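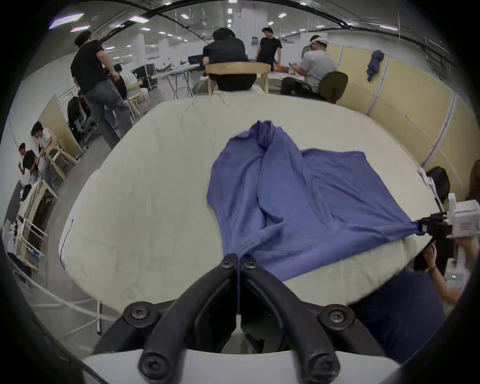 No. 7

# Rundholm Residents' Association — Minutes of the General Meeting

Oct 18, 2023, common room, ground floor

**Chair:** Fathima Kodikara
**Minutes:** Ilham Tazi

## 1. Previous minutes

The minutes of the last meeting were read and approved with one correction: under "Heating," the word "monthly" must be "yearly."

## 2. Laundry room

Primau has sent its offer for the two new dryers. The price is higher than we expected, but it includes the removal of the old machines. Several residents asked if repair is still possible. The chair explained that the spare parts for the left dryer are no longer made.

It was also mentioned that delicate clothes come out smaller when the dryers are set to high. The residents from the second floor would like a drying rack for knitwear, so that sweaters can lie flat. The meeting agreed to buy one rack and put it behind the door.

**Decision:** the offer from Primau is accepted, 4 votes against.

## 3. Roof and gutters

El Sherbiny inspected the gutters on the north side. The report says that the joint above stairway B is leaking and must be closed before winter. The flat part of the roof is in good condition and can wait. One resident asked for a second offer. The chair will request it, but the joint will be repaired now in any case.

**Decision:** repair of the joint approved, cost 571 euros.

## 4. Bicycle room

There are around 60 bicycles in a room that was planned for much fewer. Many have no name on them. Ilham Tazi proposed to put a paper tag on each one and to ask the owners to sign it. Bicycles with an unsigned tag in January will be moved to the cellar — they will not be thrown away. There was a long discussion about children's bicycles and whether a family may keep more than three. No rule was made.

**Decision:** tags will be put on next week.

## 5. Contract for stair cleaning

The contract with Leltovano ends this winter. Most residents are satisfied, but the top landing is often forgotten. Fathima Kodikara will speak with the company before we renew.

## 6. Other business

- The light at the back entrance goes off too early. The timer will be changed.
- Please do not leave cardboard next to the containers.
- The key of the common room has to be returned the same evening.

The next meeting will be in January. The date will be posted at the entrance.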